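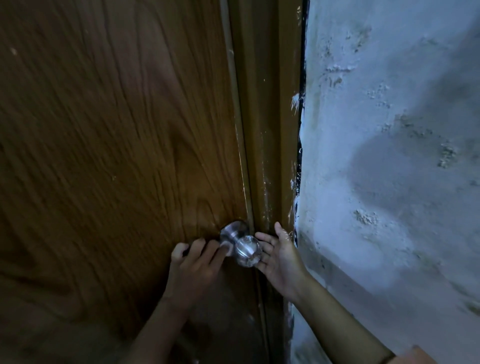 Home | Notebook | Jobs | Contact

Door job, September, morning

Started at 9. The task is the ball knob on the brown door. Arsen Romaniuk wrote in the job list that it turns but sometimes does not pull the latch back fully. I want to look at the neck first, before I order a new set from Pirell (their price list has it under 3,422, to check again).

Backset in our old notes is 46 mm, door thickness 35 mm. Please measure again before ordering, my notes from the Misemen job had a mistake in them.

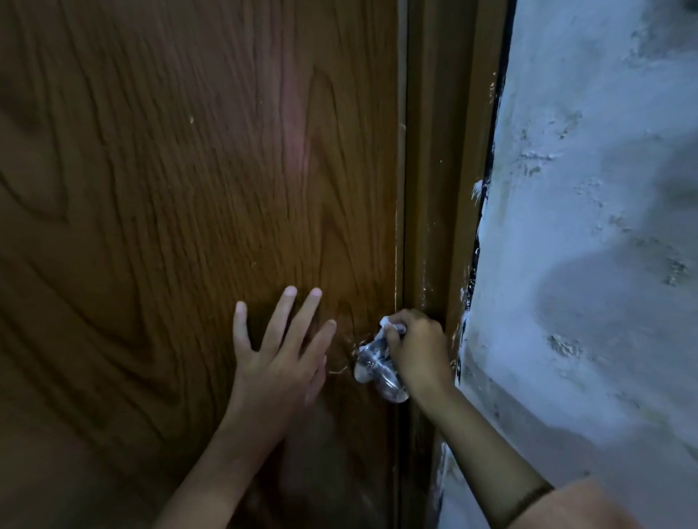
Photo: Nechyporuk workshop notebook

The frame has white paint along the outer edge, and there is a dark gap between it and the wall. The plaster is rough and has grey stains. I would fill the gap only after the knob is finished - a scraper for the paint, then filler, around 12 mm deep at the most. Ask Arsen if the stains are damp or only old dirt.

To bring: small screwdriver, dry graphite, masking tape.

Comments

Nikex: We have graphite on the second shelf, take it.

Arsen: Check the screws behind the rose also. I will look at the wall after lunch.

Contact | © Nechyporuk workshop | Back to top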